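Recording a toolbox task with hand-held grippers, without fooling yourself

The pitch for hand-held grippers is that anyone can teach a robot by doing the job once or twice. I have recorded 659 takes with the Ristum pair and I don't buy it. You can get usable data out of them. You can also get an afternoon of garbage that looks perfectly fine on playback.

What follows is how I set up a simple task: take a screwdriver out of an open metal box, put it down on the table, pick it up again and put it back.

Step 1. Pick a task the fingers can do
Try it slowly first. If you find yourself tipping the box with your wrist or trapping the tool against your sleeve, stop. Your arm will get away with that and the robot's won't. A screwdriver is about as thin as I'd go with pointed fingers.

Step 2. Check the markers
Each gripper carries a square marker on its base. Wipe both. Hold them up, turn them through the angles you plan to use, and watch the tracking view on the laptop. The Nisov software will cheerfully fill gaps in a lost track with a smooth guess. Turn that off. I want to see the hole.

Step 3. Fix the start pose
Stand at the table with both grippers out in front of you and pointed at the box. Elbows loose, markers clear of your cuffs. Hold still for 2 seconds before you move, every take. The manual calls this optional. I threw away a whole morning's work in September before deciding it isn't.

Step 4. Do the take slower than feels natural
Mine run 15 seconds. Close the fingers on the handle, lift straight up, clear the rim, then move sideways. Don't cut the corner over the rim, even though you can. If you fumble, finish the motion and mark the take as bad. Don't quietly fix it and call it good.

Step 5. Change one thing
Turn the screwdriver a little. Next take, shift the box. If every take starts from the same layout, you have taught the robot one layout, whatever the success rate on the Vestotik dashboard says.

Step 6. Play it back before you believe it
Watch takes at normal speed and look at the finger opening as a graph beside the video. A grasp should show as a clean drop and then a flat line. Wobble in the flat part means the tool was slipping. Out of my last 90 I kept fewer than I'd like to admit.

The start pose from step 3, with the box open and the screwdriver lying at a diagonal:
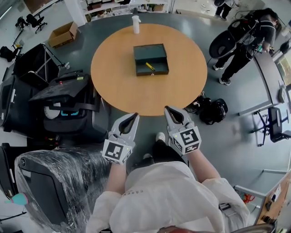 Erick Mugo wrote in to say that the two-second hold is wasted on a task this short, and that he trims the start of each take by script and gets the same results. Maybe. I'd want to see his takes and mine go through the same training run first. His other point I accept: with one tool in the box, the left gripper has very little to do, and a policy trained on this may learn to park that arm and leave it there. If you need both arms working, use the left to steady the rim from the first take on.

Save the raw files before you export. The Khaemba converter drops the bad-take marks and gives no warning.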